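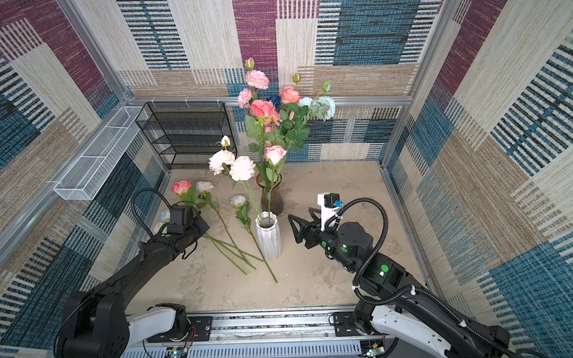
The mixed stems in the ribbed brown vase, with the two cream peonies in the white one and the spares to the left.

Gilmartin Mixed Stem Set, artificial flowers
Reviewed 22/07/2018

I don't like fake flowers much, and I bought these expecting to send them back. The listing promised "garden fresh realism" and a bouquet "no guest will ever question." I have read that kind of thing before. The last set I owned, from Kellel, looked like something left over from a parade float and shed green dye on a windowsill.

The Gilmartin set is better than that. It is not as good as the listing says.

Start with the color. The large pale pink peony is the best thing in the box, and I put it near the top where it can do some work. The coral rose and the deep pink one are fine too. Then there are the blues. I have never grown a navy rose and neither have you. I tucked the small navy one in behind the others and it does add some depth back there, but the pale blue one sticks out to the right and gives the game away from across the room. If you want people to believe in your flowers, leave the blues out. If you just want something cheerful next to a loud wall, keep them in. Mine are up against a plum, teal and tan patchwork, and a plain white bunch would disappear.

The buds surprised me. I assumed they were filler, but a bouquet with every flower wide open looks like a store display, and a few closed ones poking out at the top fix that. More buds and fewer roses would have been my choice.

Stems: long, green, and too long for most vases in my house. The tall arrangement needed the heaviest thing I had, a dark amber glass vase with vertical ribs. Buy dark glass for these. In clear glass you see every stem end, and there's no water to distract you.

The cream peonies went into a faceted white ceramic vase from Nultel, bought separately. Two of them fill it, with a small bud standing above. They lean to the left and I can't get them to stop. The heads are big and the neck doesn't grip the stems. I've tried bending the stems and packing the neck with paper, and they go back to leaning. I have decided I can live with it, but for this money I shouldn't have to decide.

The white and pink-and-cream roses are the weak part of the set. On their own they look flat, and I couldn't find a spot for them in either vase that didn't make it look stuffed. Gilmartin would say that's what extras are for. I would say I paid for them.

About the numbers on the box. It claims the petals were tested for 3000 hours of sunlight and that the color is good for up to 8 years. I have no way to check either one and I doubt the person who wrote it does. Ask me again in October, when they've had a few months by a south window.

Dust will be the real test. The Kellel flowers held onto it like felt. These petals feel smoother, so I have some hope, but no more than that.

The Drondia set costs less and has no blues in it. I haven't owned it, only handled it in the store, where the leaves felt stiff and shiny. Gilmartin's leaves are softer and there are enough of them to hide the gaps.

Keeping them: yes. Buying a second box: no, unless they sell the peonies by themselves.

Three stars out of five.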